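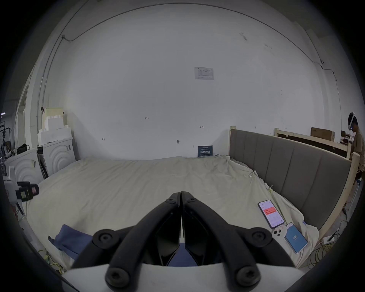 The Blue Shirt Test

Anneli Savolainen had a rule that you couldn't say you liked a gripper until you had folded a shirt with it, and she had a blue shirt for the purpose. It had come out of a charity bin in December and it had been folded, by the time I joined, 1,894 times. She kept the number on a card in her wallet, right behind her bus pass.

I should say up front that I wanted the Kwon fingers to lose. I'd spent my whole first winter at Gremska drawing the Anley ones, the fat straight kind, and I'd drawn them at night, at my kitchen table, eating cereal. Then a box of Kwon fingers came in the mail, curved like a parrot's beak, and everybody in the office went soft over them. Kasun Fakir carried one around in his shirt pocket for a week!

"They're pretty," he said, when he caught me looking.

"Pretty isn't a spec," I said.

"You should hear yourself," he said, and he clicked the thing open and shut at me like a lobster.

So Anneli settled it the way she settled everything. Each set of fingers would get 50 folds on the big bed, same cloth, same hands, and the hands would be mine. I said that wasn't fair because I was biased. She said good, then if the Kwons won I'd have to believe it.

I did the Anleys first. I'd like to tell you they were wonderful. They were okay. They grabbed the cloth fine when it was in a heap, and then when I needed one layer they'd take two, every time, like a kid in mittens trying to turn a page. I got through the set with 5 dropped corners and told Anneli it was the squeeze setting, and she wrote down "squeeze setting" with no expression on her face at all.

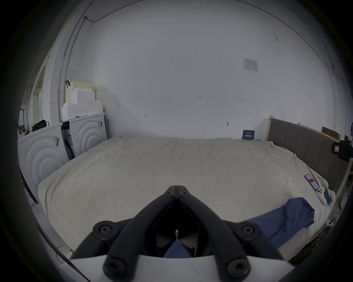 Then I bolted on the Kwons, and I'm going to be honest about my state of mind, which was rotten. I was gripping the handle like I was mad at it. I came in too fast on the first fold and drove the tips straight into the mattress, and I remember being thrilled. See? Too pointy. I actually turned to say so, and Kasun was standing there in the doorway with two coffees.

"You did that on purpose," he said.

"I did not."

"Do one like you mean it."

I took the coffee. I drank half of it standing there, thinking about the cereal and the kitchen table, and how I had never once tried my own drawings on a sleeve. I'd tried them on blocks. Blocks are what you test on when you already know the answer you want, and I'd had a whole drawer of blocks.

The next one I did slowly. I came down low over the collar, let the tips almost touch, and slid in sideways under the edge, and I felt it through the handle, this tiny tug, one layer and only one. I brought it across and let go. The corner stayed where I'd put it. It was such a small thing to get choked up about, and I got choked up about it anyway, over a shirt some stranger had given away. 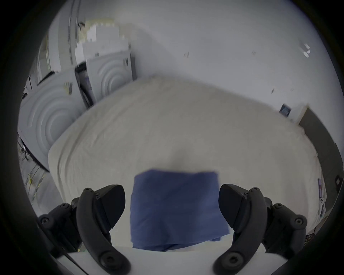

I didn't say anything for the next ten folds or so. Kasun didn't either, which was decent of him. He sat on the floor and read me the tally whenever I asked, and along the way he told me a long story about his first job, at Munex, where he'd spent a year on a wrist joint that got tossed out on a Friday kind of afternoon, everyone already in their coats.

"Were you mad?" I asked.

"I kept it," he said. "It props up my bathroom window."

Anneli came by when I had three folds left. She watched me do one, and then she held out her hand for the gripper and did the second one herself, much better than me, with her glasses pushed up in her hair. She handed it back for the last.

"Well?" she said.

"One dropped corner," I said. "And that was the first one, and I was being a jerk."

She wrote that down too. I saw it later in the report, word for word, under Remarks.

She got out her wallet and fixed the number on the card, and then she asked if I still had my drawings. I said sure, somewhere. She said to bring them in, because the Kwons were hopeless on towels and somebody was going to have to do something about towels. I went home and cleared the cereal bowls off the table.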